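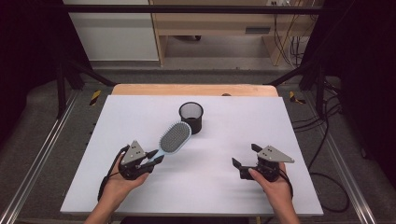 Figure 7.1 A hairbrush with an oval head and a pale blue handle. The small cup behind it is black mesh.

CHAPTER 7
Brushes, Combs, and Where They Are Kept

In this chapter you will learn to
name the parts of a hairbrush and say what each part does
match a brush or comb to a type of hair
clean a brush without damaging the pad or the bristles
set up a storage place for grooming tools in a home or a small salon

Key terms: handle, head, pad, rim, bristle, ball tip, vent, tang, lint, disinfectant, contact time

Before You Read
Find the hairbrush you use most often and put it on a sheet of white paper in good light. Hold it by the handle and tap the head against the paper. Look at what falls out. Write down what you see, and keep the note for the activity in Section 7.3.

Opening Case: The Drawer at Plesdale
Plesdale is a small salon with four chairs. For years the brushes and combs there were kept in one deep drawer under the front counter. Clean tools went in on the left and used tools went in on the right, and by the middle of the afternoon the two piles had met. A stylist who wanted a clean brush would pick through the drawer, pull out the one that looked best, and give it a quick wipe.

Yufang Han took over as manager in November. On her first Thursday she emptied the drawer onto a table after closing and sorted everything in it. There were brushes with cracked handles, brushes with missing bristles, and several combs with broken teeth. Most of the brushes had hair wound around the base of the bristles. Under the hair was a gray felt made of dust, skin flakes, and dried styling product.

Han threw out the damaged tools and washed the rest. Then she changed the way they were stored. Each station got an open mesh cup for clean combs and a hook for the round brush. Used tools went into a lidded bin at the back of the shop. The deep drawer was given over to towels.

The change did not cost much. Her assistant, Hanyu Zheng, ordered the cups and bins from the Hamann catalog and the total came to less than $100. The harder part was the habit. It took several weeks for everyone to stop dropping tools in the drawer at the end of a cut, and Han had to put a strip of tape across the front as a reminder.

Think about the following as you work through the chapter. Why did a quick wipe fail to clean the brushes? What does an open cup do for a tool that a closed drawer does not? Which of Han's changes would also make sense in a family bathroom?

7.1 The Parts of a Hairbrush

A hairbrush looks like a simple tool, but it has several parts, and each part can wear out in its own way.

The handle is the part you hold. On most brushes it runs straight into the head, so a push at one end is felt right away at the other. A good handle is long enough for the whole hand. A handle that is too short makes the user pinch it between thumb and fingers, and the wrist gets tired.

The head is the wide part that carries the bristles. Heads are made in many shapes. An oval head like the one in Figure 7.1 covers a good amount of hair with each stroke and has no corners to catch on the ear. A narrow head reaches better under long layers. A round head is used with a dryer to shape the hair.

The rim is the edge that surrounds the bristle area. On many brushes the rim is the same piece as the handle. On others it is a separate ring that holds a rubber pad in place. Dirt gathers along the inside of the rim, where a finger cannot reach it.

The pad is a soft sheet, often rubber, that lets the bristles move. Press the center of a padded brush with your thumb and you will feel it give. There is usually a small air hole in the pad. Water can get in through this hole and stay there, so padded brushes should never be left to soak.

The bristles do the work. They may be animal hair, nylon, metal, or wood. Dense, fine bristles smooth the surface of the hair and spread oil from the scalp toward the ends. Widely spaced, stiff bristles go deeper and take out tangles. Some brushes mix the two kinds. Ball tips on the ends of stiff bristles protect the scalp, and once they come off, the brush should be replaced.

Check the Numbers
Brush makers often print a bristle count on the package. The Hemex line, for example, lists a travel brush with 200 bristles, a standard brush with 320, and a smoothing brush with 1,000. A higher count does not mean a better brush. The travel brush will pass through thick, curly hair that the smoothing brush would only skim over. Read the count together with the type of bristle and the size of the head.

7.2 Choosing a Brush for the Hair

Start with the hair and then pick the tool. Fine, straight hair does well with a dense, soft brush. Medium hair can take a mixed bristle. Thick or curly hair usually needs a wide-tooth comb first, used from the ends upward. Wet hair stretches and breaks more easily than dry hair, so a dense brush is a poor choice right after a shower.

Length matters too — a small brush on waist-length hair means many more strokes and more breakage.

Table 7.1 on the next page lists common hair types with a first and a second choice of tool for each. Use it as a starting point. Two people with the same type of hair may want different brushes, and a client who has used one brush for years can often tell you why.

Review: Sections 7.1 and 7.2
1. Name the parts of a hairbrush, starting at the end you hold.
2. Why should a padded brush not be left in water?
3. A client with thick, curly hair brings in a smoothing brush and complains that it does nothing. Explain what is happening and suggest another tool.
4. Look at your own brush again. Which part of it shows the most wear?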